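# Open day at Praseo in Clusunside - who else was there?

**jcaceres**

Hello all. I went to the open day of Praseo in August, in the hall at Clusunside, and I would like to compare my impressions with other visitors. I am a service technician, I have repaired office computers for many years, and my employer paid the train, so I owe him a report. Please excuse my English, it is my third language.

Short version: they want to take old desktop computers apart with robot arms, and sell the good parts again. In the leaflet it says they did 1363 machines by hand last year, and they want the arms to take over the first half of the work. I liked the people very much. I am less sure about the arms.

My main questions for this thread:

- Did somebody see the afternoon demonstration from beginning to end? I had to leave for my train.
- Did somebody ask about the cables? For me this is the difficult part.
- Is the cell for sale, or do they only want to use it themselves?

---

**corey_s**

I was there for the 2 o'clock one. Good day out, decent pies. I thought the arm was painfully slow, mate. I could strip a tower with a screwdriver and a cup of tea in the other hand before that thing finds its first screw.

Don't think it's for sale. The lady at the desk said they're renting the hall from Nesport until they know if it pays.

---

**marion.rutherford**

> I could strip a tower with a screwdriver and a cup of tea in the other hand

Yes, and how is your wrist after the fortieth? I did this work by hand for six years and I have had one operation already. Slow doesn't bother me. It can be slow all night while I'm in bed.

Joaquín, on cables: I asked. They said the side panel and the cards are "going well" and cables are "the current topic". Make of that what you like.

---

**jcaceres**

Thank you Marion. "The current topic" is a very polite expression, I will use it with my boss.

Corey, I understand you, but I think the speed is the wrong measure. I took the time with my watch for one expansion card in the morning: 67 seconds from the first movement until the card was in the tray. A person does it much faster, I agree. But the person who showed it, a young man with a Yule badge, said that they set the speed low for visitors. I did not see the higher speed, so I cannot say if this is true.

What I would like to know is how often it must be helped. This number was not on any poster.

---

**corey_s**

Helped twice while I stood there. Once it just stopped and the lad pressed something on the tablet. Once he reached in and moved a cable out of the way himself. Which is cheating if you ask me.

---

**ailsa_b**

I was one of the people on the desk, so take me with a pinch of salt. I'm in the parts store, I don't programme anything.

It isn't cheating, he told everyone he was doing it. The plan for the first year is one person looking after several cells, and moving a cable now and then is that person's job. We never said it would run in an empty building.

The rent thing: right about Nesport, but we have the hall to the end of next year whatever happens. And no, the cell isn't for sale.

---

**jcaceres**

Hello Ailsa, very good that you are here. Please tell your colleagues that the explanation at the second table was excellent. I have also a criticism, I hope it is allowed: from behind the barrier, one could see almost nothing. The arm was between the public and the computer all the time. I am not tall, and for the first ten minutes I looked at a gentleman's rucksack.

The screen beside the cell was much better, with the view from the wrist. I would have put it in the middle of the room, and larger.

---

**MacRitchie**

Alistair here, I run a small repair shop and went along with my daughter. Agree about the screen. We stood at it for ages.

I'll be the grumpy one about the economics though. They quote £37 a machine as the average for parts sold. That can't be right for stuff this old. A board with ordinary PCI on it is worth next to nothing unless a factory somewhere needs that exact one. Memory and processors, fine, but those come out by hand in no time.

---

**ailsa_b**

The average is pulled up by exactly those factories. We have customers with old measuring equipment who need a slot that new boards don't have, and they pay properly. One order this spring was for £759 and it fitted in a shoebox. I grant you most days are not like that.

---

**jcaceres**

Alistair, here I must disagree a little. In my work I meet the same customers as Ailsa. There is a packaging line I visit which has a computer with a control card for the old PCI slot, and when its board dies, the whole line stands. They don't ask for the price then.

But on one point I am with you. The value is in a board which comes out in good condition, and for this the socket must stay clean and the pins straight. Look how close everything is together in such a case:

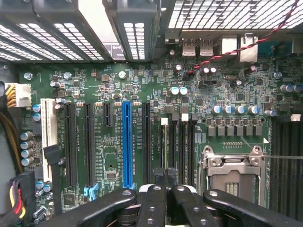 My fear is with the socket. The contacts are very fine, and when one touches them with a finger, or with a gripper, the board can be scrap. In our workshop the rule is that the plastic cover goes on the socket the moment the processor is out, before anything else is touched. I asked the young man if they do the same. He said that at the moment a person puts the cover on at the packing table, at the end. I would do it at the beginning. It costs a few pence.

The second point is the power plugs. The big white one has a latch, and on old machines it sits very firmly. If one pulls without pressing the latch, the board bends. I do this with two hands - one presses and pulls, the other holds the board down. I don't know how an arm alone can do it, maybe with a special tool.

---

**marion.rutherford**

The cover thing is a very good point. We lost boards that way by hand, never mind with a robot. Ailsa, can you pass it on?

---

**ailsa_b**

Already wrote it on the whiteboard. I've asked about the power plug too, and the answer was a sigh.

---

**corey_s**

Ha. Right, I'll give them the evenings and nights. I still say a decent bloke beats it in the daytime.

MacRitchie, did you get to the bit with the heatsinks? I was in the pie queue.

---

**MacRitchie**

We did. They warm the cooler first so the old paste lets go, then twist. Worked on the one we saw, and my daughter got to keep the fan. Still not convinced about the £37. I'd want to see it without the shoebox.

---

**jcaceres**

I have sent my report now. I recommended that we offer them our old machines for one year and see how many boards come back to us usable. My boss answered with one word, "cost?", so Ailsa, if there is a price list for collection from outside Clusunside, I would be thankful for a message.

---

**ailsa_b**

Message sent. Collection is free above a pallet, the rest is in the PDF.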